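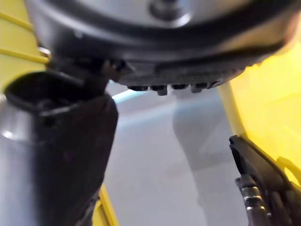 How do plants get through the winter?

Some plants live for just one summer. Others live for many years, and that means they have to cope with frost, wind and snow. Plants can't walk indoors or put on a coat, so they have other ways to stay alive.

What frost does to a leaf

A leaf is built from tiny parts called cells. You can't see one without a microscope. Each cell is full of water, a bit like a very small balloon.

Water swells when it freezes. If ice forms inside a cell, it can tear the cell open. That is why a tender plant such as a courgette goes black and floppy after one frosty night. Its cells have burst and they can't be mended.

Sugar in the sap

Hardy plants start getting ready in autumn. The days grow shorter and the nights turn colder, and the plant begins to change what is inside its cells. It moves some of the water out and makes more sugar. Sugary water has to get colder than plain water before it will freeze.

You may have tasted this yourself. Parsnips and sprouts are often sweeter after a frost.

Dropping leaves

Oak, birch and apple trees let their leaves fall. A thin, flat leaf loses water all day long, and when the ground is frozen the roots can't take up more. Without leaves, the tree needs very little water. It rests until spring.

Next year's leaves are already there, folded up small inside the buds. Look at a twig in December and you will find them. Many buds have tough scales on the outside to keep them from drying out.

Keeping leaves

Evergreen plants keep their leaves all winter. Holly leaves are thick and waxy, so water stays in. Pine needles are narrow and lose very little. Rhododendron leaves droop and roll up like tubes when it is very cold, then open again when the air warms up.

Hiding underground

Daffodils, snowdrops and bluebells spend part of the year as bulbs. A bulb is a store of food wrapped in layers, like an onion. Soil cools down much more slowly than air does, so a bulb planted deep enough is usually safe even when the grass above it is white with frost.

Snow helps too. It has lots of air trapped in it and works like a blanket — the ground under deep snow can be a good deal warmer than the air above.

Plants on a mountain

The rock garden at Gallholm is 1,131 metres above the sea. The plants there are mostly cushions, which are low, round and packed tight. Wind blows straight over them. One old cushion by the top path is 100 centimetres across and still flowers every June.

Try it yourself

You need two pots of the same size, some garden soil, a handful of dry leaves or straw, and two thermometers.

1. Fill both pots with soil and stand them outside.
2. Cover the soil in one pot with a thick layer of leaves.
3. Push a thermometer into each pot, to the same depth.
4. Early the next morning, read both and write the numbers down.
5. Do the same every morning for a week.

Which pot stayed warmer? Was there a night when it made no difference?

Words to know

Hardy: able to live outdoors through frost.
Tender: easily harmed by cold.
Evergreen: keeping green leaves all year.
Dormant: resting, and not growing.

Page last changed 9 Dec 2020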